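Zetunero Community Help > Home & Family > Kids' Rooms

How do you set up a toy rotation when you have almost no storage?

Posted by Anahera Cosgrove, 9th November

Hi all! I've been reading about toy rotation and I love the idea, but I can't work out how to do it in our place. We have one small bedroom for our daughter (19 months), a living room that is also the dining room, and a single hall closet that's already full of coats and the vacuum. Everything she owns is out all the time, she tips the lot onto the floor before breakfast and then doesn't play with any of it. My mother is also a very generous grandma and we have the holidays coming up.

How many groups do you make? How often do you swap? And where on earth do you keep the stuff that's put away? I don't want to buy a big shelf system if I can help it. Thank you!

Ollside
254 helpful votes

Oh, you're going to love this once it's running! We did it in a one-bedroom in Flukville with two kids and it changed our mornings completely. It took me 90 minutes during one nap, so don't be scared of it.

1. Get everything in one pile, including whatever is under the couch. Pull out anything broken or missing its important pieces and deal with it right then. If you put it in a "maybe fix" bag you'll still have that bag next year (ask me how I know).

2. Sort by how she plays and not by what it looks like. I use building, pretend, puzzles, things that make noise, and things that move. Stuffed animals are their own problem and I let those stay on the bed.

3. Make your groups by taking a bit from each pile, so every group has something to build, something to pretend with, and so on. We ended up with three groups. More than that and I lost track.

4. Leave the big favorites out all the time. Anything she pushes, pulls or rides is probably getting used every day anyway, and an open-topped wagon earns its floor space by carrying other toys.

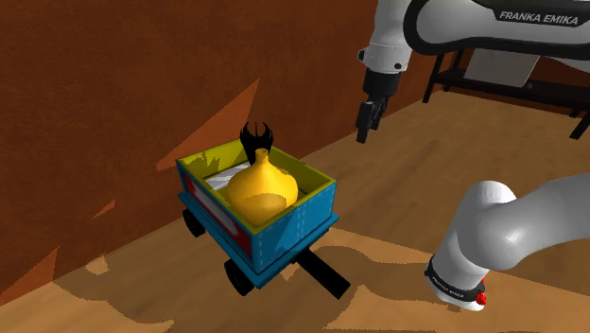

5. Put the sleeping groups where she can't see them. This matters more than the size of the space! Flat bins under your own bed are great, and so is the top of the closet if you can move the hats. We used an old suitcase for one whole group, and when we traveled it got emptied onto the bed for a few days, no big deal.

6. Swap when she's bored and don't bother with a calendar. Some groups last three weeks here and some are done in four days. Do it after bedtime so the "new" toys are just there in the morning. The look on their faces is so good!

For grandma, ask for books or a zoo pass, or let her keep a few toys at her house. That's a rotation too, and she gets to be the fun one.

Alasdair Kinnear

Agree with most of that. I'd add that your floor plan counts for something. We kept trying to make a corner of the living room "the toy corner" and our son dragged it all to the kitchen doorway every time, so in the end we gave up and put his low basket near the kitchen. Watch where she settles down to play for a couple of days before you decide where anything goes.

With bare floors, check wheels for grit every so often. I wipe ours with a damp cloth when I mop. One tiny stone did a nice long scratch right across our hallway and I'm still mad at it.
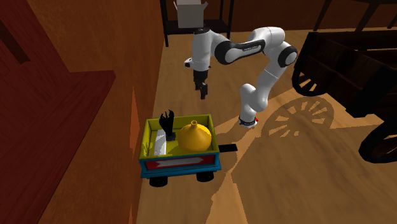

Toy wagon on a light brown wood floor

Also, label the bins on the short end, the side you'll see when they're pushed under the bed. I labeled the lids like a genius and had to pull all of them out to find the train tracks.

Baxter

just donate half of it. works great

Anahera Cosgrove

Thank you so much, these are wonderful! I measured under our bed and there's room for flat bins, so that's my plan for the weekend. Ollside, the suitcase idea is brilliant and I have one sitting there doing nothing. Baxter, I'm tempted!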